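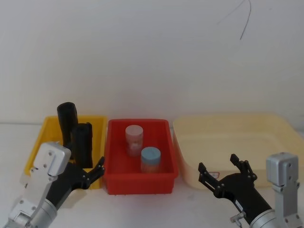 FOR IMMEDIATE RELEASE

Åberg Introduces Bill to Make Outside Groups Name Their Donors in City Elections

BRELLTHORPE, Tuesday, February 27, 2018 – City Council Member Ingegerd Åberg (Ward 4) has introduced an ordinance that would require outside groups to report who pays for mailers, radio spots and online ads in Brellthorpe city elections. The bill was filed with the city clerk this morning and will get its first reading at the next regular council meeting.

Under current city rules, candidates have to file spending reports and list their donors. Groups that are not tied to a candidate file nothing with the city, no matter how much they spend. The Åberg bill would change that for any group that spends more than $2,000 on a single council or mayoral race.

"When a candidate sends you a postcard, you can go to the clerk's office and look up who paid for it," said Åberg. "When an outside group sends you a postcard, you get a post office box and a name that was made up for the election. I think people here should be able to look up both."

Åberg began work on the bill in December, after the special election for the open seat in Ward 2. In the final stretch of that race, voters in the Roka and Plurstead neighborhoods got mailers from a group called Neighbors for a Better Brellthorpe. The mailers said one candidate had voted to close the Plurstead fire station. The candidate had never held office, and the station was not up for closure. The group did not answer calls from the council member's office, and its post office box has been given up.

"I did not support that candidate and I don't plan to," said Åberg. "The mailer was still wrong, and there was no one to call about it."

What the bill does

The ordinance would apply to spending on ads that name a candidate for city office. A group that passes the $2,000 mark would have to file a report with the clerk within 3 business days. The report would list the group's legal name, a street address, the name of a person responsible for the spending, the amount spent, and the name of each donor whose money went toward the ads. The clerk would post each report on the city website.

Printed ads would have to carry the name of the group's largest donor in type no smaller than the rest of the text on that side of the page. Radio ads would have to say it out loud.

A group that files late would be fined for each day the report is missing. Fines would go to the city's general fund. The bill does not limit how much anyone can spend, and it does not cover news stories, editorials, yard signs made at home, or messages a group sends only to its own members.

The text runs to 26 pages, most of it definitions and forms. Copies are available at the clerk's counter and at the main branch of the library on Tokgöz Avenue.

Support and concerns

Council Member Joar Sundqvist (Ward 1) is signed on as co-sponsor. Sundqvist and Åberg belong to different parties and were on opposite sides of last year's vote on the transit levy.

"We don't agree on much, and I expect we'll go back to that once this is done," said Sundqvist. "My voters get the same junk mail hers do. I went over the donor section line by line, asked for changes to protect small givers, and got them."

Those changes mean that donors who give less than $100 to a group in a calendar year would be counted in the total but not listed by name. Sundqvist also asked for a waiver process for donors who can show that being named would put them at risk of threats. Waiver requests would go to the city attorney, and each decision would be made in writing.

The city attorney's office has reviewed the draft and asked for tighter wording on online ads, where it can be hard to tell which race a message is aimed at. Åberg said that section will be revised before the second reading.

The Brellthorpe Business Alliance has told the council it opposes the bill in its present form. The Alliance says the reporting window is too short for groups with part-time staff. Åberg said she is open to a longer window early in the year but wants the short one kept for the last month before an election.

Next steps

After first reading, the bill goes to a public hearing. Residents may speak at the hearing or send written comments to the clerk. Written comments will be accepted until noon on the day of the hearing. The council must hold a second reading before a final vote. If passed and signed, the ordinance would take effect in time for the fall city election.

Åberg will hold open office hours on the bill at the Plurstead Community Center and the Roka Street fire hall. Times will be posted on the council calendar. No sign-up is needed.

About Council Member Åberg

Ingegerd Åberg represents Ward 4 on the Brellthorpe City Council. Before she was elected, she worked as a payroll manager for the school district. She lives on the east side of the city with her family.

Media contact: Office of Council Member Åberg, Brellthorpe City Hall, second floor

###

Comments

eastside_dale
Good. I got four of those fire station mailers and I don't even live in Ward 2.

M. Prewitt
Who decides what counts as "names a candidate"? If an ad shows the mayor's face and never says the name, is that covered? I read through the definitions and couldn't find it.

RokaStreetMom
Glad to see Sundqvist on this one. Please put the office hours up soon, some of us work evenings.

tkl77
$2,000 is too high. You can reach a whole ward by mail for less than that.

Related items
Council Sets Schedule for Spring Budget Hearings
Ward 2 Special Election: Certified Results
Åberg Statement on Transit Levy Vote
Sundqvist Calls for Review of Polling Place Hours
Plurstead Fire Station Roof Repairs Approved

Contact the Council | Press Office | Accessibility
© 2018 City of Brellthorpe. All rights reserved.
Back to top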